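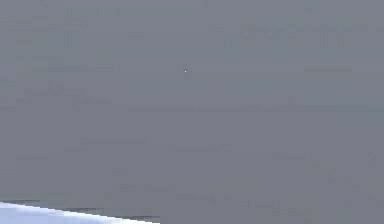 Re: Grey paint for the hallway floor, and what to do about the old varnish

From: Iason Vlachopoulos
To: the house repair list

On Sunday Mekar wrote:

> We have a long hallway with old pine boards, varnished at some point
> in the past and worn through to bare wood down the middle. I don't
> want to sand it all back to nothing and I don't want to varnish it
> again. I would like to paint it a plain grey and be done.
>
> Questions. Do I need to take all the old varnish off first? Does the
> gap between the boards need filling? Is proper floor paint worth the
> money over whatever is left from the skirting? And how long before
> we can walk on it, as it is the only way to the bathroom.
>
> One more. The shop has a cool grey and a warm grey and on the card I
> can't tell them apart. Does it matter?
>
> M.

I painted the hall and the back room in our last house, and then the landing in this one, so I'll take these in order. Others will have done it differently.

Old varnish

No, you don't need to take it all off. You need to take off anything loose and take the shine off the rest. Paint fails on old varnish when the varnish is still glossy, or when there is floor polish on top of it. Polish is the worse of the two. If the boards have ever been waxed, sanding pushes the wax into the grain and you won't get rid of it afterwards. So clean first and sand second.

Wash with sugar soap, mixed as it says on the packet, using a scrubbing brush along the grain. Rinse twice with clean water and a well wrung mop. Change the water when it goes grey. Then let it dry overnight with the doors open. If you think there is wax, go over it with white spirit on a rag before the sugar soap, with the windows open, and put the rags outside flat to dry. Don't leave them in a heap.

To check for wax, flick a few drops of water on the floor at the edge where nobody walks. If they sit up in beads after a few minutes there is probably wax or polish there. If they spread out you are likely to be fine.

For sanding I would use a hand sander with a medium paper, and a sanding block for the edges. You don't need a hired drum sander for this. You are only after a dull, even surface. Where the varnish meets the bare wood in the middle there will be a ridge, and you should feather that out until you can't feel it with your fingertips. Paint hides colour but it does not hide a ridge, and in a hallway with a window at one end you will see every one of them.

One warning, which Mekar may already know. In an older house the paint or varnish on the floor edges and skirting may have lead in it, so get a test kit before you sand anything painted. If it comes up positive, stop and get advice before you go further. Wear a proper dust mask whatever the result.

Knots and nails

Not asked, but it matters with pine. Put knotting solution on the knots, two thin coats, or they will come through yellow by the following summer. I skipped this on the landing and had to go back to it.

Go down the hall on your knees and knock any raised nails below the surface with a punch. Be careful near pipes. If a board squeaks, now is the time to screw it down, but only once you know what runs underneath. We had a heating pipe running across the hall in a notch so shallow that the original nails had only just missed it.

Gaps

Narrow gaps I would leave. Boards move between winter and summer and most fillers crack and come up in little strips, which then get trodden through the house. If you have a draught, there are strips you can push into the gap and they move with the boards. Push them in after the painting.

Wide gaps, where you could lose a pencil, want slivers of wood glued on one side only and planed flush. It is slow work. I did two of these and then decided I could live with the rest.

Holes from old carpet tacks can be filled with ordinary two-part wood filler. Sand it flat when it has set. It won't take stain but you are painting over it, so no matter.

Floor paint or leftover paint

Buy floor paint. The stuff for skirting is hard enough for skirting, but it is not made for shoes. My neighbour used trim paint on his stairs and the treads were back to wood within a year.

I used Drastholm on the back room and Rallis on the landing. Both were water based. The Drastholm was thicker and left more brush marks but has worn better by the door. The Rallis went on more easily with a roller and was nearly dry by the time I had washed the tray, which is good or bad depending on how fast you work. I would use either again. Plusavora do one too but I have only used their primer, which was fine.

Prime the bare wood in the middle or it will drink the first coat and look patchy. If you prime the whole floor the colour will come up more evenly, and primer is cheaper than paint.

Stir the tin properly, right from the bottom, and stir it again halfway through. Grey is made from several tints and they settle. If you need more than one tin, pour them together into a big bucket before you start. Two tins mixed on different days may not match and the join will be in the middle of your hall.

Putting it on

Hoover, then wipe with a damp cloth, then wait, then hoover again. Pets and children elsewhere.

Cut in along the skirting with a brush, only a short stretch at a time, and roll the middle while the edge is still wet. Work along two or three boards for the full length of the hall before moving across. If you stop halfway along a board there will be a lap mark. Stop at a join between boards instead.

Thin coats. Everyone puts the first one on too thick, me included. A thick coat skins over and stays soft underneath, and then the first chair leg goes through it. I would do primer and then three coats of colour in a hallway. In a bedroom two would do.

Rub down lightly between coats with fine paper, just enough to knock off the bits, and wipe up the dust.

Getting to the bathroom

This is the awkward part. Touch dry is not the same as ready to walk on. The tins I used both said you could walk on it in socks the next day. Socks means clean, dry socks, and no bare feet, which stick slightly and leave prints. For shoes I waited several days, and for furniture and rugs a good two weeks. If you put a rubber-backed mat down early it will mark the paint and the mark stays.

With only one way through, you have two choices. One is to paint last thing at night, after everyone has been to the bathroom, and hope. The other is to paint every other board, let those go hard, and then do the ones between. You walk on the dry ones meanwhile. It takes twice as long and you look silly doing it, but it works. I put a bit of low-tack tape on the boards that were safe, so that we could find them half asleep. Take the tape off each morning. If you leave it for days it lifts the paint.

On the alternate board method you do have to be careful at the edges, because paint goes down the sides of the gap and on to the next board. Wipe it off as you go or it leaves a line.

Cool grey and warm grey

Yes, it matters, more than I thought it would. A card is too small to judge from. Get the small pots and paint each on a piece of lining paper, as big as you can, two coats. Put them on the floor where they are going to be, and look in the morning, in the afternoon and with the lights on. Don't hold them up against the wall. Light falls on a floor differently.

In our north-facing back room the cool grey went slightly blue in the mornings and towards purple by the evening, under the bulbs we had then. Changing to warmer bulbs cured most of it. On the landing we used the warm grey, which looked like mud on the card and looks perfectly plain on the floor. If your hall has little daylight I would go for the warm one, or at least try it.

Mid grey is the most forgiving for dirt. Dark grey shows dust and pale fluff and needs sweeping every day. Very pale grey shows everything else. Sheen matters as well. Satin is easier to wipe, and matt hides dents in the boards. I have satin on the landing and would have matt next time, as the satin picks up every hollow when the sun is low.

Afterwards

Sweep with a soft brush and mop with a little washing-up liquid in warm water. No polish and no steam mop. Keep a jam jar of the paint, filled right to the top so there is little air in it, with the name and the colour on the lid. You will want it for the place just inside the front door, where it always goes first.

Felt pads on anything that gets moved. Check them now and then for grit.

If anyone has painted over old varnish with a solvent-based floor paint I would be interested to hear how it lasted, as I have only used the water-based sort. The question of whether to do the skirting before or after the floor came up here in March and I don't think we settled it. I do the skirting first, leave the bottom inch rough, and tidy it up at the end.

Mekar, let us know how wide the gaps are and which way the window faces.

Iason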